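Ticket: Blade fuse job, Merrick bench – can it be left to run on its own?
Raised by: Ashton Bright
Site: Trindmont, workshop side
Status: Open, moved to low priority
Category: Bench automation / small parts

What was asked

Hatent want to know if the two-arm bench can take over the fuse blocks from the day shift. The work is simple for a person. Pick up a blade fuse, turn it so the blades face down, push it into the right slot, do the next one, clip the cover on. A new starter gets the hang of it in a morning. The question on this ticket is whether the arms can do the same for a full shift with no one standing there.

Short answer so far: not yet. Details follow.

Problem 1: picking up from flat

The fuses are tipped out onto the yellow mat and lie on their sides. They are thin, and the fingers have to get down either side of the plastic body without pushing the fuse along first. We logged 111 picks in the first run. Most of the misses were the same fault – one finger touched early and the fuse slid away from the other one.

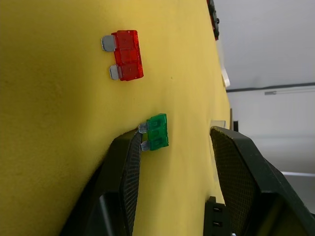

Slowing down the last part of the approach helped more than anything else we tried. So did the softer mat, as the fingertips can press into it a little before they close. On the old hard top they either stopped short or scraped. I also tried a lower grip force. It made no difference to the sliding and we dropped a few on the way up, so I put it back.

Colour is not a problem. Red, green and the rest are told apart reliably, and the clear ones are only slow if there is glare from the light panel.

Problem 2: lining up with the slot

The pick being good does not mean the insert will be. If the fuse is held even slightly crooked, one blade goes in and the other rides up on the edge of the slot. A person feels that and wiggles it. The arm keeps pushing until the force limit trips, then waits for someone to clear it.

Steps taken, in order:

1. Checked calibration on both arms. Left arm was out by a small amount, corrected. No real change in results.

2. Swapped the grip pads for new ones from Calach. Fewer fuses twisted in the grip. Kept these.

3. Added a short pause above the slot so the fuse can be checked for tilt before it goes down. If the tilt is too high the arm puts the fuse back on the mat and picks again.

4. Used the second arm to steady the block with its fingers near the front corners, instead of relying on the mat to hold it. The block used to creep when a fuse was pushed in hard.
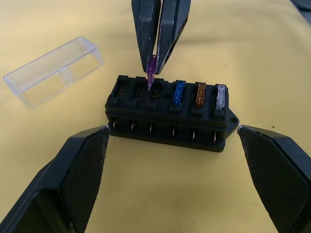 Results after the changes

Second run was 100 inserts, same block type, same mix of fuses. 69 went in first time with nobody touching anything. Almost all the others went in on a second or third try, but a few tripped the force limit and needed a hand. I have not counted a fuse as in unless it passed a pull check afterwards.

The cover is still done by hand. We have not got a grip on it that works every time, and I would sooner finish the fuses first.

Comment, Ashton Bright, 4.10 pm

Someone asked in the morning meeting if the same bench could sort out the small stationery and the odds and ends that get left on benches, as a sort of tidying job. I said I would look at it under this ticket and not open another one. 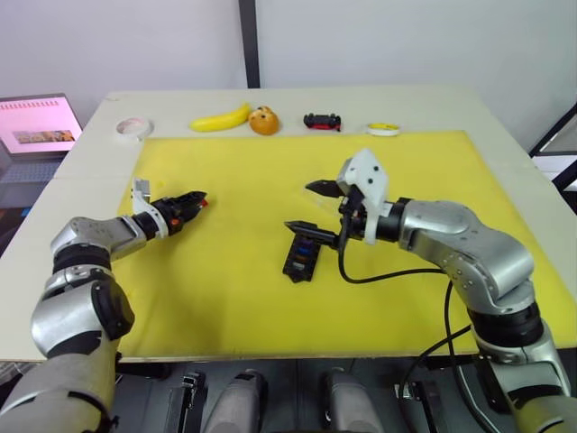 My view is that tidying is easier in one way and harder in another. Nothing has to be pushed into a tight slot with force, so a pen-like item that gets put down a bit crooked is fine. But a roll of tape, a toy car and a slim pen-like thing all need a different grip, and the fuse settings are no use for any of them. At home it would be worse again, with things in different places every day and no mat.

For now I would tell Hatent this. The bench is useful with a person nearby who can clear a stop every so often and look after something else in between. It should not be left alone overnight.

Next actions

– Try a small wiggle on insert before the force limit is reached (Ashton)
– Ask Calach for 3 more sets of pads, same type
– Repeat the 100 insert run in July with the new settings
– Cover grip: leave until the run above is done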